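Moving a sourdough starter - can it go in the post?

Posted in Baking & Preserves
231 views

crumbs_and_all

Hi, bit of a rush on this one as we move on Friday. I've got a rye starter that's been going since before my daughter started school and I don't want to lose it. We're going from Mingate up to Kalelden, the van is taking the kitchen stuff and we won't see it again for 2 days. I'm travelling by train with a toddler and a cat so not keen on having a glass jar of live goo in my bag as well.

Can I post some to myself? Or dry it? Never dried one. I have an oven with no really low setting, the lowest it goes is 50 and I dont trust it. Also the flour I use is the Skerneleo dark rye and I'm not sure I can get it up there, does it matter if I swap?

Oh and it's currently in the fridge, fed last weekend I think. Smells fine. Bit of grey liquid on top.

Thanks in advance, kettle's already packed so be kind

hobbin

Dry it. Easy. Feed it tonight, wait till it's bubbly, then spread a couple of spoonfuls on baking paper as thin as you can get it. Really thin, like paint. Leave it on top of a cupboard or wherever the cat can't get to it. Don't bother with the oven at all, 50 on the dial could be anything and you'll cook it.

Mine took 48 hours in a cold house. Yours might be quicker. When it snaps and peels off the paper it's done, crumble it up and put it in a freezer bag or an envelope inside a bag. Weighs nothing, goes in your coat pocket.

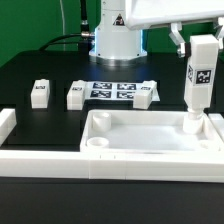

To bring it back - spoonful of flakes, same again of lukewarm water, leave it an hour or so to go soft, then add flour. It'll look dead on the first day. Keep feeding. Mine bubbled on day three and was raising a loaf by the end of the week.

If you're short of time just do half. Dry a bit, and put the rest in a plastic tub (NOT glass) with the lid loose, in a second bag. That way you've a spare if one goes wrong.

The grey liquid is only hooch, means it's hungry. Stir it in or pour it off, doesn't matter much.

Flour swap is fine. Any wholemeal rye. Might sulk for a feed or two.

marshgate_lou

Wouldn't post it wet. I did once, in a jar, wrapped in a tea towel. It arrived. The lid didn't stay on. The tea towel went in the bin and so did a birthday card that was in the same parcel.

One other way if you run out of drying time: mix in so much flour that it turns into crumbs, rub it between your fingers like making a crumble topping. Bag it. Stays alive a good while like that in a cool place and it doesn't leak. My gran did it that way and never measured anything. Not as reliable as flakes for months of storage but you only need it for a few days.

For the flour, try the Stamatopoulos shop if there's still one in Kalelden, they used to do dark rye loose by the scoop. Haven't been in since May so ring first.

crumbs_and_all

Oh brilliant, thank you both. Spread some out on paper just now, on top of the wardrobe, and will do the crumb thing with the rest on Thursday nigth. Didn't know about the hooch, I've been worrying about that for years.

hobbin

Good stuff. Label the bag though, it looks like something you'd sweep up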